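Noltosach Home Help
Furniture and surfaces > Tables and desks

White board on a wooden table: how do I stop it creeping, and is it harming the wood?

Posted by beechandbother, January 2, 2020

I have a light wooden table with a loose white board lying on top of it as a work surface. It does the job, but I have two problems with it and would like advice before I buy anything.

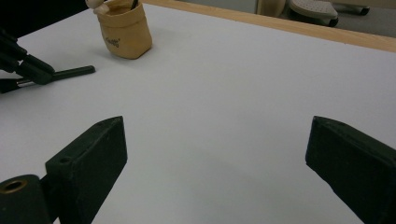
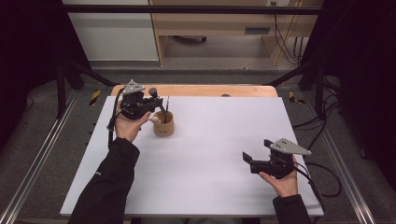
The first problem is that the board moves. It isn't fixed down at all, it just sits there under its own weight, and over an afternoon of leaning on the front edge it works its way backwards. It is 3 mm thick and 700 mm deep, and I bought it cut to size from Gatmont. I had it made a bit smaller than the table on purpose, so you get the strip of bare wood showing along the back, and I'd like that strip to stay the same width from one end to the other. At the moment I straighten it most mornings. The small wooden cup stands straight on the board, so anything like that travels with it, and if I push the board back sharply the cup goes over.

The second problem is what is going on underneath. I lifted the board in September for the first time in months and the wood below was a slightly different colour from the wood at the back. There was also a fine grit that had got in from the sides, and a few faint scratches which I think came from the grit being dragged about. The table has an oil finish, which I put on myself. I don't know how many coats it had before I got it.

I've thought of double-sided tape but I don't want to take the finish off when it comes up. I've also thought of screwing the board down, and I would rather not. The table has rounded corners and the board is square, in case that matters for clamps.

What I want to know is what to put between the two that will grip, won't stain, and can be taken out for cleaning. Also whether the colour difference will go away.

Edit: several people have asked by message. The room is heated, the table is not against a radiator, and there is a window to the left of it. I use the table every day.

pleslow_joiner
Reply marked as helpful

The colour difference is light. Wood changes colour when daylight gets to it, and the part under the board hasn't had any. Pale woods usually go yellower or darker with exposure, so I'd expect the covered part to be the paler one. Take the board off and leave the whole top uncovered for a few weeks and most of it will even out. It is slower in winter. Don't sand it to match, you will only be back where you started once the board goes on again.

As for the sliding, do not use rug underlay, and do not use the cheap rubbery mesh sold for lining drawers. Some of it is PVC, and the plasticiser in it softens an oil finish. I have had to scrape that mesh pattern off a table top and it was a miserable job. If it smells strongly when you unroll it, send it back.

What I'd use is thin cork sheet, 1 mm or 2 mm. Cut it a little smaller than the board all round so it doesn't show at the front. Stick it to the underside of the board, never to the table. A contact adhesive will do, but let it cure for several days with the cork side up before it goes anywhere near the oil. Cork grips well enough under the weight of a board that size, and it gives grit somewhere to sink in without scratching.

If you don't want to cover the whole underside, do strips. One along the front edge, one along the back, one down each side. The front strip matters most as that is where you are leaning. Put a strip down the middle as well or a 3 mm board will flex when you press on it.

Before any of that, wipe the table down with a barely damp cloth, dry it, and give it a thin coat of whatever oil you used last time. Wait until it is properly hard. People put boards back on after a day and then ask why they have stuck.

On tape — you are right to avoid it. On an oiled surface it either won't hold or it will lift the finish when you pull it.

kettle_and_twine

I use little clear silicone feet, the stick-on sort for cupboard doors. They go on the underside of the board. I put them at the corners and halfway along each side and mine doesn't move. You do get a small gap under it so crumbs get in, but a ruler will push them out.

Mine is on a kitchen table with varnish on it, so I can't say what they'd do on oil.

beechandbother

Thanks both. Cork it is. I did try feet on a scrap and the board bounced when I wrote on it, so I've ruled those out.

Can I ask what cork to look for? The sheets I've found are sold for notice boards and seem crumbly.

pleslow_joiner

Notice board cork is too coarse. Ask for fine-grain cork, or the stuff sold for gaskets and model making. Ďurica do a roll in the finer grade. Bend a corner before you buy, and if it cracks it's the wrong sort.

old_damp_shed

Different suggestion. Glue a thin batten to the underside of the board at the front so that it hooks over the front edge of the table. Then it can't go backwards however hard you lean. I did this on a desk with a strip of softwood 38 mm deep and a bit of felt on the inside face. It will still go sideways, but you said backwards was the trouble. The board has to come right to the front edge for it to work, so measure first.

Lift the board every couple of months whatever you do. Sixty seconds with a soft brush and the grit is gone.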